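Budgeting for a home robot: measure first

Before you price anything, walk the route the machine will take and write down the tightest spot on it. 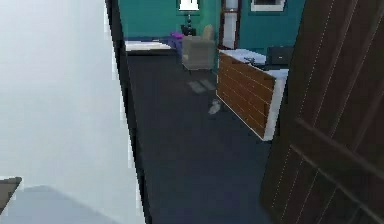 Doorways come first. Measure with the door open, from the door's face to the opposite jamb, and leave 5 cm to spare. A door that swings partway across the opening costs you width, and new hinges are cheaper than a smaller robot.

Next, the floor. Dark carpet confuses some drop sensors, so ask the seller for a trial at home. Pick up slippers and small items before the test run.

Then the money. My Skilier base was $600. The extras came to $263 – a spare battery, a dock and a threshold ramp. Savvas Tsakiris at Hirnalley quoted me $162 a year for service. I put that in the budget from the start.

Keep the receipts and the door measurements in one folder.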